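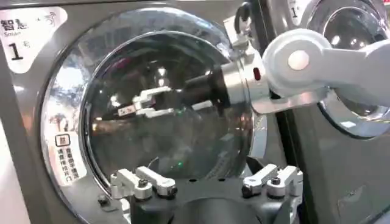
A Robot Goes to the Laundromat

Have you ever pulled a warm towel out of the dryer and wrapped it around yourself like a cape? Then you already know something about laundry that a robot doesn't! A robot has no idea that towels are cozy. It doesn't know what a towel is at all until people teach it, and teaching it is a big job.

On Feb 18, 2025, the robot team at Rirnico opened its doors to school groups, and we got to go along. Rirnico is a workshop where people build and train robots to help with chores. The project we went to see is called Jelterano, and its whole goal is to get robots to do laundry from start to finish. That means opening the machine, putting clothes in, closing the machine, and taking everything out again (and maybe one day folding it, but we'll get to that).

What does the robot look like?

If you were hoping for a metal person with a face, you may be surprised. The laundry robot is mostly arms. The one in our picture is white, with a big rounded joint like a shoulder or an elbow. Past the joint there is a shiny silver wrist with a little red light on it, and at the very tip is a gripper.

A gripper is a robot's hand. Count the fingers on yours. You have a thumb and four others, and you can wiggle them all separately. The gripper on that white arm has two fingers. That's it! They are parallel and they point the same way, a bit like a pair of salad tongs.

Look at the bottom of the picture and you'll find another gripper, with white fingers pointing up toward the washer. That one is very close to us, because we are looking from the robot's wrist. Imagine having an eye just above your palm! It sounds odd, but it's really useful. When your hand goes behind the couch to find a lost sock, wouldn't you love to see what your fingers are doing?

Why is a washer door so tricky?

Opening a washing machine takes you one second. You walk up, grab, pull, done. Now try thinking about every tiny part of it. Where is the edge of the door? How far away is it? How hard do you pull? Which way does it swing, and are you standing in the way?

A robot has to work all of that out. And a washer like the one in the picture adds an extra puzzle, which is SHINE. See the thick chrome ring that goes all the way around the door? It acts like a curved mirror. You can spot streaks of ceiling light in it, and blurry shapes from the room. The dark glass in the middle has reflections too. There's even a tiny green spot of light down low in the glass.

You can tell a reflection from a real thing because you've had years of practice with spoons, puddles, and windows. A robot that hasn't had practice might think there is a lamp inside the washing machine. Or it might reach for something that isn't there. One of the engineers told our group that shiny things and see-through things are two of the hardest kinds of things for robot eyes. Glasses of water are terrible, apparently!

How does a robot learn?

The same way you learned to tie your shoes: by trying, again and again. First a person steers the arm, nice and slow, to show it what a good try looks like. The computer remembers where the arm was and what the little eye at the wrist saw. Then the person does it again, starting from a slightly different spot. And again. And again.

For one skill, the Jelterano team likes to collect 1000 tries. They have a big paper chart on the wall where they color in a square for each one, and when we visited they had reached 422 for a skill called "find the door." We were allowed to color in a square. (It was purple. It looked great.)

After that, a computer program named Tremix studies all those tries and looks for patterns. Tremix doesn't learn a list of rules like "move left, now stop." It learns something more like a feeling for what usually comes next, so that it can cope if the washer is a little closer or the lights are brighter than before.

A robot gets things wrong plenty of times while it learns. Its fingers close on air. It bumps the glass and has to back up. The people at Rirnico don't get upset about this at all, and they save the mistakes to study later. We liked that a lot.

Is it safe?

Good question, and our group asked it right away. Robot arms can be strong, so there are rules for visitors. You stay behind the yellow tape, you keep your hands to yourself, and you listen when the person in charge says stop. There is a big stop button within reach of the person running the robot. Push it and the arm holds still. We got to hear the click!

Words to know

Gripper: the part at the end of a robot arm that grabs things.

Joint: a place where an arm can bend or turn. Your elbow is one.

Drum: the round part inside a washer where the clothes tumble.

Reflection: light bouncing off something smooth, so you see a picture of what's nearby.

Try it at home: be the gripper!

You need a pair of kitchen tongs, 5 socks, a laundry basket, and a friend.

1. Dump the socks on the floor and put the basket three big steps away.

2. Pick up the socks using only the tongs. No fingers allowed!

3. Now close one eye and do it again. Is it harder to judge how far away things are?

4. Put on a thick winter glove and try one more time. With the glove you can't feel much, and that's how it is for lots of grippers.

5. Have your friend move the basket while you look away. Did you have to change your plan?

Coming up next

In January the Jelterano team started planning a second project, called Nyarko, and it's all about folding. T-shirts first, then pants, and then (gulp) fitted sheets. If you know a grown-up who can fold a fitted sheet neatly, ask them to show you, and watch how many times their hands move!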